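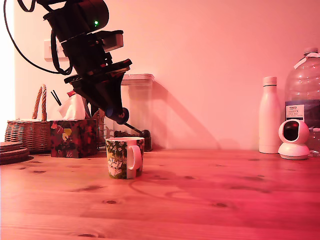
Arm, mug and wooden tabletop, all in pink.

June 18, 2025

I finished Keeping the Fast by Paraskevi Papadakis last night. It's a study of grandparents and religious teaching in the town of Jorance, published by Wulero Press. I started it in February, put it down during the chapter on methods, and picked it up again two weeks ago.

Papadakis interviewed 70 people from 19 families, all connected to the same two parishes. She wanted to know who teaches children to pray when both parents work and neither one goes to church very often. In most of the families it was a grandmother. That part won't surprise many readers. I was more interested in the grandfathers, who get a chapter of their own and come across as unsure what they're allowed to say. One of them drives his grandson to services every week and waits in the car. He told her he didn't want his daughter to think he was pushing.

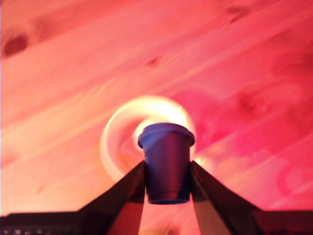
The middle chapters deal with disagreements over fasting. A child eats one way at the grandparents' house and another way at home, and everybody has to decide how much to make of it. Some parents were annoyed. Others were glad that someone was keeping it up and said they felt a little guilty about not doing it themselves. Papadakis lets them talk at length and doesn't grade them, which I appreciated.

I had trouble with the last section. She compares Jorance with Poven, a larger town up the coast, but she only spent a short time there and the interviews are thin. She says grandparents in Poven have less influence because they live farther from their children. Maybe so. I would have liked to hear from the families who moved away and still call home on feast days, and they hardly appear.

The writing is clear, with a few pages of theory near the front that you can skip and come back to. The index is poor. I looked for "godparents" and found one entry, although they come up in nearly every chapter.

My own grandmother taught me the Lord's Prayer at her kitchen sink, and I don't think my parents ever discussed it with her. I called my mother to ask. She said she had assumed I learned it at Sunday school.
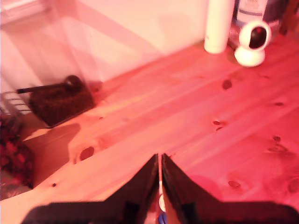 Light pine tabletop, with the gripper at the bottom.

Next I'm reading a short history of parish kitchens that a cousin lent me. I'll post notes when I get through it.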